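Don't count on the new resettlement plan to get families out of temporary housing any faster, says a lawyer who has spent years helping them fill out the forms.

Jasmina Vidmar runs the legal desk at Lidis, a small aid group that works with asylum seekers in and near the port town of Plorkcombe. In May the regional government said it would move every family out of the old ferry hostel and into private apartments within a year. Officials called it a fresh start. Vidmar has another word for it.

"It's a press release," she told me. "I've read all 33 pages, and I still can't tell you who signs the leases."

By her group's count, 1,056 people are living in the hostel. The plan lists 311 apartments as "identified." I asked the housing office what that meant and was told the units had been found to be suitable. Whether any landlord had agreed to rent one was a matter for the contractor, a firm called Naidu. Naidu sent me back to the housing office.

Vidmar laughed when I told her this. She had made the same round trip, she said, and it took her most of a month.

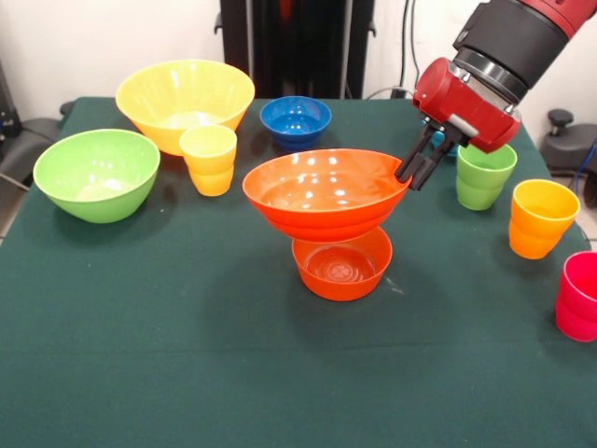 So who pays the rent once a family has moved in?

The region covers the first six months, according to the plan, and after that the family is expected to pay from wages. Most adults in the hostel can't legally work until their claims are decided, and Vidmar says some have been waiting for two years.

"Do the math," she said. "You put a mother and three kids in an apartment, you stop the rent in month seven, and she still has no permit. Where does she go? She goes back to us."

Kristof Dewulf, who helped write the plan as an adviser to the region, doesn't accept that. He met me in his office and had clearly been asked about month seven before. Claims are moving faster than they were, he said, and a hardship fund will catch anyone who falls through.

How big is the fund?

"That will be set in the next budget," Dewulf said.

I asked if it could be set at zero. He said that would be a political choice and he wasn't a politician. He then talked for some time about a pilot program in Farero, up the coast, where he said families had settled in well and the neighbors had come around. I asked to see the results. He said they were being reviewed and he would send them along. They hadn't come by the time this was written.

Vidmar has heard a lot about Farero, too. She doesn't dispute that it went well for the people in it. "They picked families who already had their papers," she said. "Good for them. I'd like to see it tried with mine."
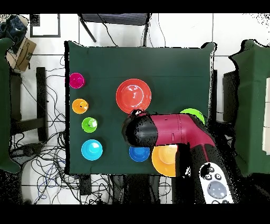 What the families are told

Letters about the move have gone under doors at the hostel in four languages. Vidmar showed me the English one. It asks residents to "prepare for a change of accommodation" and gives no date and no address. A phone number at the bottom rang and rang when I tried it at 10 in the morning, and again at 3.

She spends a good part of her day explaining that letter. Some people have started packing. Others think it means they're being deported, and one man stopped sending his son to school so they could leave quickly if they had to.

Dewulf said the wording had been checked by lawyers and that a second letter was coming. He couldn't say when.

I asked Vidmar whether she would rather the plan were dropped. She took a while to answer.

"No, the hostel is a terrible place to raise a child," she said. "I want them out of there. I just want somebody to show me a lease."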